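Skesta Opens Its Practice Kitchen to Neighbors

April 2020

The people at Skesta have been talking about a proper practice kitchen for so long that some of us on the mailing list had stopped asking, so it is a real pleasure to report that the counter is in, the shelves are up and the toaster oven has found its spot. The kitchen sits at the back of the Plarnuma building, in the room that used to hold the folding chairs, and it is meant for anybody who wants to get more comfortable with everyday kitchen jobs: setting out a breakfast, putting groceries where they belong, clearing a counter and finding things again the next morning.

Most of the furnishing was done on a budget of $1,000, and you would be surprised how far that went. Morikawa, the secondhand shop two doors down, let the group pick through its housewares shelves for an afternoon and charged $74 for the lot. A good deal more came from people's own cupboards – mugs, jars, boards, a folded towel with blue and orange stripes that was simply too cheerful to leave in a drawer. The counter has the look of a kitchen that several households have had a hand in, and we mean that as a compliment.

The food is a mixture as well. There is a breakfast cereal box and a snack bag, and there are play pieces such as a wooden slice of toast that goes in the toaster slot, which the younger visitors took to right away. Breakfast is the theme for the opening weeks, and there is plenty on hand to set it out with.

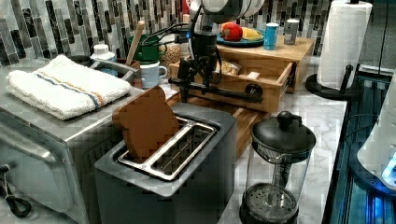

Do I need to know how to cook before I come along?

No cooking is involved in the first sessions, so a complete beginner will be just as much at home as someone who has fed a family for thirty years. The opening program is all about laying things out and putting them away, and anyone who would like to go on to the stove later can put their name down at the desk.

A word about how the counter is arranged, as there was a good long discussion about it (two evenings, and a third by e-mail). One camp wanted everything behind doors. The other camp, which won, felt that a person learning a kitchen ought to be able to see what is in it, and so the jars and bottles line up along the backsplash where a hand can find them. The big wooden serving tray got the middle of the counter. It makes a lovely home base, and a tray like that teaches you a great deal about carrying a whole breakfast to the table in one trip.

The white marble pattern on the countertop came in for some grumbling too, from those who worried about stains, but with the mosaic tile behind it the corner looks bright and clean, and the grumblers have come around. Visitors who remember the old room will hardly know it.

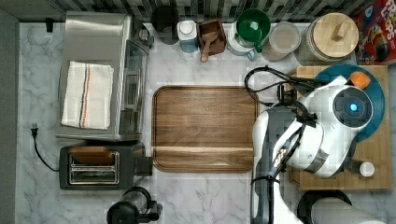
What the sessions cover

Each session runs for an hour and a half and takes a small group. The first is given over to breakfast, from the cupboard to the plate and back again. The second is about jars and dry goods, and how to keep them so that the oldest gets used first. The third deals with trays, boards and all the flat things that slide around and never seem to stack, and the last one is a free choice, where the group decides what it would like more practice at. That makes 4 in all, and you are welcome to come to one or to the whole run.

The soft play fruit has been the hit of the early visits. There is a banana, an apple and a peach, and they sit very nicely on the big teal plate.
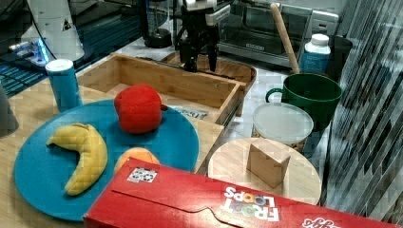 They are also very forgiving if you drop them, and they never go brown, so the same plate can be set and cleared again and again through the afternoon. Real fruit will be served with the coffee afterward, for those who were wondering.

Distier, the printing firm on the corner, has kindly run off some 500 leaflets with the session list on one side and a simple tidying chart on the other. You can pick one up at the Plarnuma front desk or at Morikawa, next to the register. If you have a sturdy mixing bowl or a set of measuring cups you no longer need, the group would be very glad of them – please wash them first and leave them at the desk with a note saying they are for the kitchen.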